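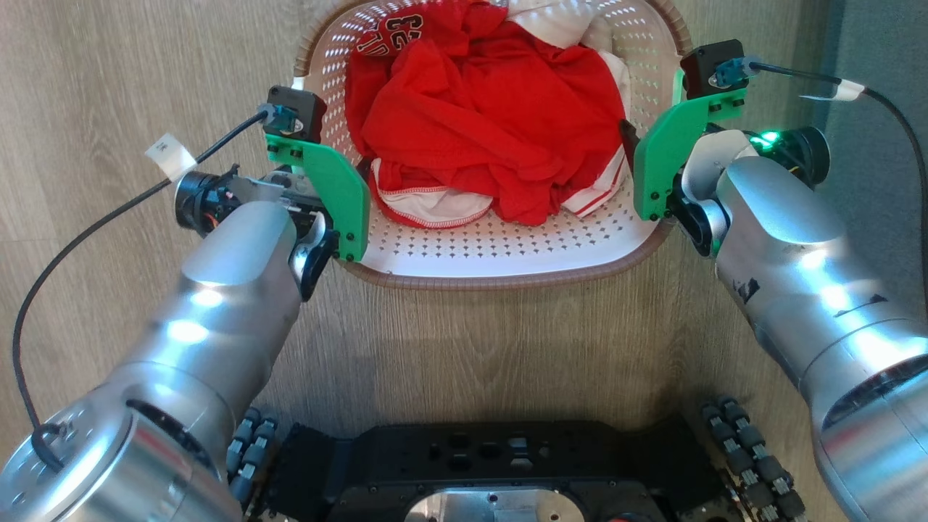
二月，下一轮设备预算的讨论记录，先写双臂移动平台这一项。现有的一台平台承担全部衣物类任务，排期已经满了，问题是第二台按什么配置买。先看末端。两侧夹爪用的都是3D打印的绿色指板，平板件，几颗黑色小螺钉固定，抵在洗衣篮两侧篮沿的位置上，受力面很窄。搬篮子这个动作对指板的要求和抓布料不一样：前者要刚度和摩擦，后者要薄。目前两种任务共用一套指板，我倾向于下一轮把指板拆成两个规格分别做预算，不再算进“耗材”一栏。耗材栏去年混了太多东西，年底对不上账。

线缆。左右两个舵机模块的线都是从接头出来以后在外侧绕一段再走，线上贴白色胶带标签。标签能用，但外绕的线不适合长时间连续作业。新机询价时把内走线或者带拖链的方案列为必答项，供应商不回答的按没有处理。现有这台补一套线缆护套和固定夹，走小额采购，不占本轮额度。

本体选型，目前两家。
Olum：底盘和双臂成套供货，全向轮，控制器接口文档比较全。缺点是腕部法兰是自家尺寸，我们的打印件要重新画，转接板另外收费。交期他们口头说三个月，合同里要写死，并约定逾期条款。
Tekin：只供臂，底盘要另配。法兰和现有的一致，指板、舵机座、标定治具都能直接用。单价低，但底盘选型、集成和调试的工时得我们自己出，这部分工时以前从来不写进预算，这次写。

粗算下来，如果集成工时按内部费率计入，两家总价的差距会缩小很多，不足以单独决定选哪家。备件通用性应当给更高权重。同一型号的腕部电机和舵机可以共用库存，坏一个不至于停整台机器。倾向Tekin，等底盘报价回来再定。

底盘。现用的黑色底板上有矩形开孔和安装孔，加装东西方便，新底盘希望保留类似的孔位，至少能装电池托架和一个小工控机。全向轮的小滚子属于磨损件，报价单里要单列滚子组件的价格，不接受“整轮更换”。浅木纹地面上跑和在走廊地砖上跑磨损不同，备件数量先按地砖估，偏保守。

备件清单（草案）
舵机模块：2个，与现有型号一致
舵机线缆：长短两种规格，各备一套，到货后先贴标签再入柜
打印指板：每个规格3对，材料单列
指板固定螺钉：一包600颗装，够用很久
全向轮滚子组件：数量待底盘型号确定
腕部电机：1个，单价高，需单独说明理由

道具和任务物料。以前这块没有预算，都是从别的项目借，借来的东西规格不一，换一批就要重新记录。这次申请一笔固定的物料费。篮子统一买Gondby的，硬质塑料、带孔的那种，篮沿要有一定厚度，太软的篮子夹起来会变形，数据没法比。衣物按约39件准备，要求颜色和材质分散，球衣类网眼料、棉布、带镶边的都要有。洗涤和收纳不另列。

场地。第二台到货后需要再划一块作业区，两台不共用充电位。插座回路要先确认容量，找楼里物业要图纸。地面不改。

软件许可。Clornine的数据管理授权按设备数计费，加一台就加一份，上次漏报，这次先列进去。续费周期与设备验收时间对齐，否则会白付前面几个月。

待办
1. 向Tekin索取腕部法兰图纸，和现有件对一遍尺寸
2. 底盘询价，附孔位要求和滚子单列要求
3. Olum转接板单独报价，问清是否含螺钉和定位销
4. 指板两个规格的打印时长和材料用量各记录一次，作为预算依据
5. 集成工时表，按机械、电气、软件分列
6. 现有平台右臂上段有几处深色擦痕，查一下外壳更换件的价格，不急，和备件一起问

遗留问题：指板是否改为外协加工。外协尺寸一致性好一些，但改版周期长，现在的设计还没有定型，本轮先继续自己打印，预算里留一格，金额空着。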